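4/24/26

Another evening given over to the sleep business. Darcy Mahuika swears by it, and Darcy has sworn by a good many things, so I said I'd try the Netatix plan for a fortnight and keep my opinions in here.

The theory goes like this. You stop looking at anything lit up by nine, you drink a cup of Mustau (a powder, tastes of hay and warm cardboard), and you lie there breathing in a pattern. In for six, hold, out for longer than is comfortable. According to the app I slept 37 minutes better last night. Better than what? It had only known me two nights. I also woke at ten past four with a dry mouth and lay listening to the fridge, and the app has that down as "restful". I'd like to meet whoever decided that.

I did at least do the bit about keeping work things out of sight after supper, or I meant to.
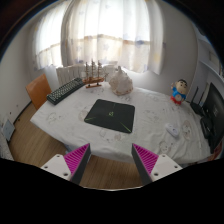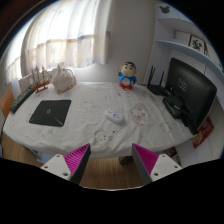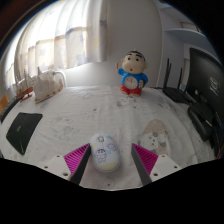
The booklet says a tidy mind follows a tidy surface. I have known people with spotless houses who haven't slept since the nineties. My mother scrubbed the step every morning and was up at three doing the ironing, and she'd have laughed at a booklet.

What bothers me more is the price. The first fortnight costs nothing, then it's 23 a month, and the Mustau is extra, and there is a pillow called the Jimlow that they mention on every other page in a casual sort of way. Darcy has the Jimlow. Darcy also yawned all through lunch — I said so and was told it was "the adjustment phase", and that by July I'd be a convert. We'll see. Last year it was the Tautahi drops, and those went in the cupboard with the juicer.

Still, I did feel a bit brighter this afternoon. It was sunny and I'd had two coffees, so I'm giving the hay no credit for it.

Must ring about the boiler tomorrow. Cup of Mustau going cold beside me, ten to nine, and I'd rather have toast.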